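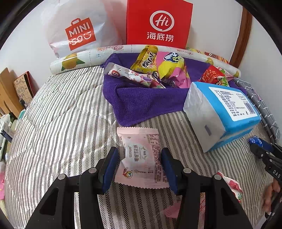
[gripper-buyers] Budgets and Quotes

Re: next year's handheld order, numbers wanted by end of November

Vsevolod Lysenko wrote:

> Before I sign anything I'd like someone to explain why the draft asks for
> 36 handheld grippers when we have 19 people to hold them. Even at two
> each that leaves me with a 37th and 38th hand and no gripper for them,
> so I can see the sum was done by somebody in a hurry. Also, why is
> there a line for groceries? Also, is Wetden still the cheapest or are we
> just used to them?

Vsevolod,

The sum was done by me, and yes, in a hurry. 36 is 18 pairs. The nineteenth person is me, and I'm spending next year with this spreadsheet.

Pairs are the thing I would fight for. The bedroom tasks are all two-handed now: candy and cookie packets off the bedspread, one gripper on the left, one on the right. If we buy singles and "share," as the old draft had it, we'll have people waiting on each other all afternoon, and we pay them for waiting at the same rate as for working.

On Wetden: still cheapest per unit, until you look at the finger pads. They sell the gripper at a friendly price and then the pads at the price of a decent dinner. Monex quotes higher up front and throws in 100 spare pads. I've put both in the sheet, second tab, with pads figured in for the full year. Monex wins by a little. If we order 48 units they win by more, but I have no idea where we would put the other twelve and neither do you.
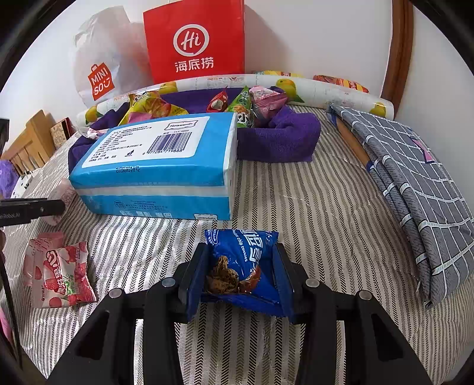 Hrynyshyn quoted as well. Their lead time is 19 weeks, and the quote has a paragraph on "partnership" where the warranty should be. I've asked for the warranty.

Groceries. I knew you would ask. Snack wrappers are shiny, crinkly and a different shape every time you set them down, and that's why they stay on the task list. They also get squashed. And eaten, though I'd prefer to keep that out of the budget notes. Please leave the line in. It's the smallest one on the page and it's the only one anybody has ever thanked me for. Tissues are on the same line. Bedding isn't, because people bring it from home and I would like that to continue.

What I'd cut instead is the Lenent storage contract. We're paying for the big tier and using so little of it that their sales rep has stopped calling. Drop a tier, and the difference covers the pads whichever vendor we pick.

Two things I still need from the list:

1. Anyone who has used the Monex grippers for more than a month, tell me whether the screws at the joints stay tight. Their brochure is silent on screws.

2. Anyone holding grippers that aren't on the inventory, please own up. I won't ask how you got them. I just want to subtract them.

I'll hold the sheet open until everyone has replied or I lose patience. Reply to the list, please, and trim your quotes. The last thread on cables had the same signature in it 36 times.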